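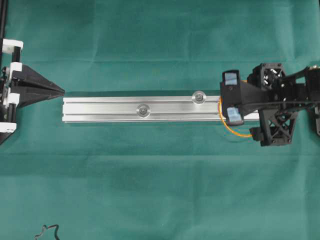 Two screws in a length of extrusion, on the green cloth.

I have been told for years that aluminium extrusion is the answer. Shelves, benches, camera sliders, a frame for the tomato cover, somebody on a forum will always tell you to stop messing about with timber and buy the slotted stuff. You cut it square, you bolt it together, and if you change your mind you undo it and bolt it together differently. Grown-up Meccano, they say, and they say it every time.

Well, I have now spent a good part of November with it and I remain to be convinced.

The plan was a small bench frame with a shelf underneath. I ordered from Metwally, who had the lengths I wanted and didn't charge the earth to send them to Tuston. The rail itself is lovely, I'll give them that. The brushed finish looks smart, the grooves run dead straight down the length, and the end was cut square enough that I put my file back in the drawer. If all you want from a piece of metal is that it looks as if you know what you're doing, buy some today.

My trouble starts with the screws. Look where the two heads are. One is in the lower groove near the middle, the other is further to the right and up in the top groove. The first time I saw them like that I assumed a mistake, and I'm still not sure I was wrong. The Gesel plans I was working from have them staggered on purpose, and the notes say this "resists twist". Does it? I have two hands and a reasonable grip, and I couldn't get a single length of this stuff to twist with the screws in a line, staggered, or left in the jar. Perhaps on a six-foot run with a vice on the end it matters. On a bench frame I suspect somebody drew it that way once and everybody else copied it.

I asked on the Gesel message board and got 19 replies. Most of them said it was obvious. None of the ones who said it was obvious said why. One chap posted a very nice diagram of something else.

Then there's the matter of tightening. The heads take a hex key, which is fine, I like a hex key, they stay put better than a cross-head ever did. But how tight? The plans say "firm". Firm is what my grandmother said about cake. Too little and the joint creeps, too much and you start to worry about the thread in the nut underneath, which you can't see once it's in the slot. I ended up going to the point where my wrist complained and then stopping. If there is a better method that doesn't involve buying a torque wrench, I'd like to read about it from someone who isn't selling torque wrenches.

And you will buy things. That is the part I'd warn people off, if they asked me. Timber wants a saw and a drill and a box of screws. This wants the right screws, the right nuts for the right slot, brackets, end caps if you value your shins, and the right size of key for each. I bought the wrong nuts twice. They look identical in the pictures on the Nista website and they are not identical in the slot, where one sort rattles about and the other won't go in at all. A bag of 108 seemed like good value until it was 108 of the ones that rattle.

The cloth, on the other hand, I have no complaints about. It's a plain green thing that lives folded in the cupboard, hence the creases, and it has been the best part of the whole job. Bare metal on a bare bench skates about and picks up scratches, and dropped nuts go straight for the gap behind the radiator. On the cloth they stay more or less where they fall. I did try ironing it. The creases came back, so I've left them alone.

Will I finish the frame? I expect so, having paid for it. I've got 7 joints to go on the lower shelf and then the top to fit, and the top is going to be a bit of old pine whatever the forum says about it. I may do one side of the shelf staggered and the other side in line and see which one complains first. My money is on neither.

If you've built something from this stuff and had it under a real load for a few years, leave a comment, especially if you have taken it apart again. That's meant to be the great selling point, and I have yet to meet anybody who's done it.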